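Filska stone pattern notes
README / data card, still a draft

What this is

Text records for decorative stone and stone-look surfaces. Names, color words, vein words, finish, where the record came from. Started as a spreadsheet for Brunet showroom staff who kept getting calls like "the brown one with the white lines" and had no way to look it up. Now one tab-separated file plus a word list.

No prices. No stock levels. Don't ask, we dropped those in November and they aren't coming back.

What's in the folder

records.tsv - the main file, one row per surface
words.txt - allowed color and vein words, 32 of them
aliases.tsv - trade names that mean the same pattern
old/ - leave alone, Keegan still needs it

Columns

id - never reused, even if the row gets deleted
trade_name - as the seller wrote it, spelling mistakes included
base_color - one word from words.txt
second_color - same, can be blank
vein_color - same, blank if no veins
vein_shape - straight, branching, net, cloud, none
finish - polished, honed, brushed, unknown
real_or_print - real, print, unknown
source - Brunet, Trornarent or walk-in
note - free text, keep it short

Filling in vein_shape

Most of the arguments are here. Branching = a line splits and the splits get thinner. Net = lines cross and close up into cells. If you see both, put branching and say so in the note. Cloud is for soft patches with no real line. A dark brown base with white veins that fork is branching, even when the fine stuff between looks like a net.

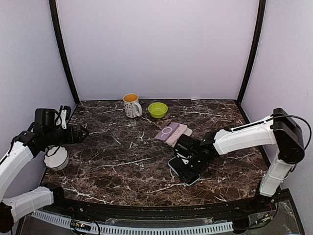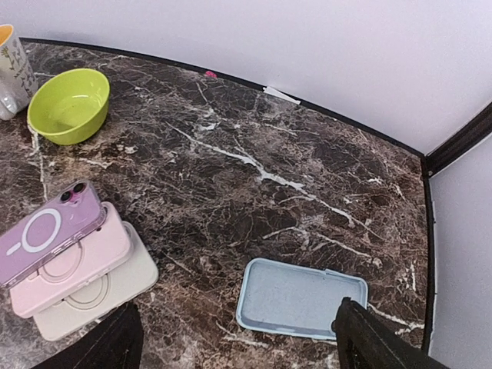

Photos: Wilfredo Macaraeg

Finish can't be read off a photo, so unknown unless somebody had a hand on it. Same for real_or_print. A good print fools everyone at arms length. Check the edge, check for a repeat, if you can't do either write unknown and move on.

Known problems

- brown is overloaded. Covers coffee, chocolate, rust. Splitting it is on the list
- gray and grey both in the older rows, script fixes it on load but the file itself is still mixed
- Trornarent rows have no finish at all. Their catalog didnt carry it
- 8 trade names point at two different patterns. Marked with a star in aliases.tsv
- walk-in rows lean heavily to kitchen counters. Hardly any floors
- "marble" in a trade name says nothing about what the thing is made of. Do not use it to fill real_or_print

Loading

Tab separated, UTF-8, header on the first line. Blank means not recorded, "none" means we looked and there wasnt any. Please keep those apart. Excel eats the leading zeros in id, import that column as text.

Changes

v3 - added second_color, merged the Brustau list, removed 20 duplicate rows
v2 - vein_shape is a fixed list now
v1 - spreadsheet dump

Fixes and additions

Send the id, the column and the new value. Wilfredo does records, Keegan Pomare does aliases and the load script. New vein words need a yes from both.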